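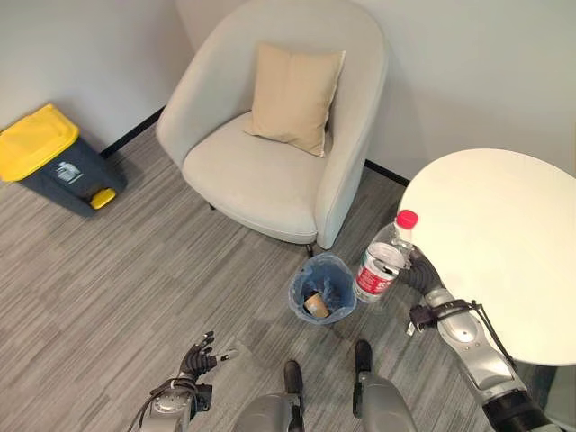
A gray armchair and a beige pillow, next to a yellow-lidded bin.

The poster for the Imholm card promises "seven fights, seven finishes," and I would like to know who signed off on it. You can book seven fights. You cannot book finishes, unless you are running a very different kind of business, and Zikby, the promoter behind the show, says it isn't.

Zikby has been putting on mixed martial arts in mid-sized halls for a few years now. The pitch is always the same. Young fighters, quick matchmaking, and a main event somebody will describe as the biggest in the company's history. In October it is Radomír Kuruc against Ayuba Sowah at lightweight, and the press release used the word "war" four times before the two men had agreed on gloves.

Kuruc is the house favorite. He is unbeaten in the promotion, he sells tickets, and he has a left hook that looks wonderful in a highlight reel. What the reel leaves out is who was standing in front of it. Two of his last three opponents took the fight on short notice, and one had spent most of his career a weight class lower. When he finally met a decent wrestler, he spent much of three rounds with his back on the fence and got a decision that drew whistles from his own crowd.

"I won. The judges said I won," Kuruc told me when I brought it up. "People want me to apologize for it?"

No, but a rematch would have been nice.

Sowah is harder to sell and probably harder to beat. He trains out of a small gym in Nartey, jabs a lot, and rarely does anything that makes a crowd stand up. He is also being talked up well past the evidence. I keep reading that his takedown defense is elite. Maybe so. It has been tested by strikers who shot for takedowns when they were tired, and I could defend some of those.

Then there is the money. Zikby says it has sold 1000 tickets. The hall manager's office gave me a figure of 600, and the promoter explained that the larger number includes "partner allocations." I asked how many partners pay for their seats. That question is still sitting in somebody's inbox.

The pay for the undercard is not published either. One coach at Flokwood, who has two fighters on the bill, said his athletes get a flat fee plus a cut of the tickets they sell themselves – so a flyweight with a big family can out-earn a better flyweight who just moved to town. It's common at this level, and I have never heard a good argument for it.

As for the main event, Sowah should win if he keeps it at range and stays patient. The trouble is that patience plays badly with a home crowd, and close rounds in Imholm have a way of going to the man on the bigger half of the poster. I have Sowah by decision, and I wouldn't put a dollar on the scorecards agreeing with me.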